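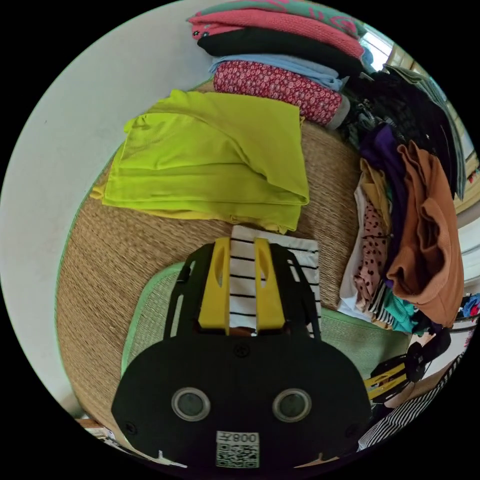 黄色い指で横縞の白いシャツをはさむハンドグリッパー。奥には畳んだ衣類の山が見える

手持ち型グリッパーの貸し出しと作業データの納品を組み合わせた家庭向けサービス「ピクレッティ」(Pikuletti)が、5月から衣類の畳み作業に対象を広げた。運営するのはセンディックス(Sendix)。利用する企業は、左右2台のグリッパーを使って人が衣類を畳んだ記録を、ロボットの学習用データとして受け取る。同社は「どの家でも、届いたその日に始められる」とうたうが、公開された資料を読む限り、その言葉をそのまま受け取るのは難しい。

ピクレッティの基本的な考え方は単純で、ロボット本体を家庭に持ち込まず、人がロボットの手先にあたる道具を握って家事をする。機器の動きとカメラの映像を記録し、あとからロボットの制御モデルの学習に回す。搬入も据え付けもいらないため、机の上に並べた積み木ではなく、生活の場にある本物の衣類を扱える。ここまでは筋が通っている。

問題は、その先の数字だ。センディックスが今回の発表に合わせて配布した資料には、先行利用で集めた畳み作業が411件あり、うち37件を品質基準に届かないとして除外したと書かれている。ところが、何をもって基準に届かないとしたのか、説明は半ページに満たない。袖がよれたまま終わった作業は合格なのか。途中で指から布が抜け、つかみ直した場合はどう扱うのか。問い合わせたところ、同社の広報窓口からは「お客様の用途に応じて個別に定めています」との返答があった。個別に定めているのなら、411件や37件という合計にどんな意味があるのか、という疑問が残る。

衣類の内訳も示されていない。Tシャツのような薄手の綿と、厚手のニットや金具の付いた上着とでは、つかみやすさも畳む手順もまるで違う。薄いシャツばかりを集めた400件余りと、素材も大きさもばらばらな400件余りとでは、買う側にとっての価値は同じではない。資料の表にあるのは「トップス」「ボトムス」「その他」の区分だけで、それぞれの件数の欄はない。

家庭用ロボットの導入支援を手がけるハカラ(Hakala)のハナネ・ラフルー氏(Hanane Lahlou)は、布を扱うデータの難しさをこう話す。「布は一度触れば形が変わります。同じシャツを同じ場所に置いたつもりでも、次の作業は別の問題になっている。だから件数だけを聞かされても、私には良いとも悪いとも言えません。見たいのは失敗した回の記録です」。除外された37件を利用企業が受け取れるかどうかについて、センディックスは「検討中」としている。 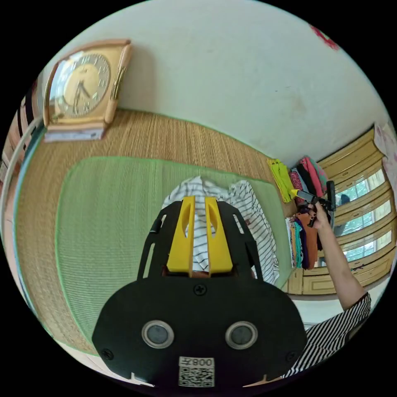

緑の敷物に広がる横縞の白い衣類と、黄色い指を備えたグリッパー。右手前では作業者がもう1台を握る

握る道具そのものにも注文がつく。2本の平たい指ではさむ方式は、折り返した布の端をつまむには向いている。一方、人が洗濯物を畳むときには、手のひらで押さえ、指の腹でしわをのばし、ときには顎や膝まで使う。こうした動作の多くは、グリッパーを握った時点で使えなくなる。人の技をそのまま写し取れるという宣伝文句は割り引いて読むべきで、実際に記録されるのは、不自由な道具に慣れた人の動きである。

もっとも、この点は欠点とばかりも言い切れない。受け取る側のロボットが同じ形の指を備えていれば、人の手でしかできない動きが混じらないほうが学習には都合がよい。ただしそれは、ロボットの指が同じ形である場合の話だ。三本指のハンドや吸着式の手先を使う企業が、このデータからどれだけ得をするのか、資料には比較がひとつも載っていない。

作業者の負担についても記述が薄い。両手に機器を持って床や寝具の上に身を乗り出す作業が、どのくらい続けられるものなのか。先行利用の案内文には「休憩を適宜はさんでください」とあるだけで、1回あたりの上限時間は書かれていない。疲れれば動きは雑になり、その雑さもまた学習データに入る。連続作業の前半と後半で出来に差があったかを尋ねたが、期日までに回答はなかった。

室内が映り込むことへの備えも、利用を考える家庭には気がかりだろう。手元を撮れば、壁も家具も、畳む順番を待つ衣類も画面に入る。センディックスは人の顔を自動で検出してぼかす処理を納品前に加えると説明している。しかし、部屋の様子や持ち物は処理の対象に含まれない。記録を取り消したい場合の申し出先は利用規約の末尾にあるものの、すでに納品されたデータがどうなるのかは読み取れない。

料金は、機器2台の貸し出しに500件分の納品を付けた組を最小単位とし、金額は見積もり制をとる。競合するウィルスカ(Willska)の同種サービスは、納品前に少量の見本を無償で公開しており、契約前に中身を確かめられる。ピクレッティには今のところ見本がない。同社は「準備が整い次第」と述べるにとどめ、時期は明らかにしなかった。先行利用の実績が411件の段階で、最小単位を500件に置く根拠についても、発表の場で納得のいく説明は聞かれなかった。

ラフルー氏は、ハカラとして現時点で契約する予定はないという。「道具の出来は悪くないと思います。展示機を握ってみましたが、指の開き閉じは素直でした。でも、うちが買うのは道具ではなくて記録のほうですから」。見本が公開されれば、厚手の衣類を含む作業から順に中身を確認したいとしている。

センディックスは今後、タオルや寝具にも対象を広げる計画だ。申し込みは同社の窓口で受け付けており、機器のみの貸し出しには応じていない。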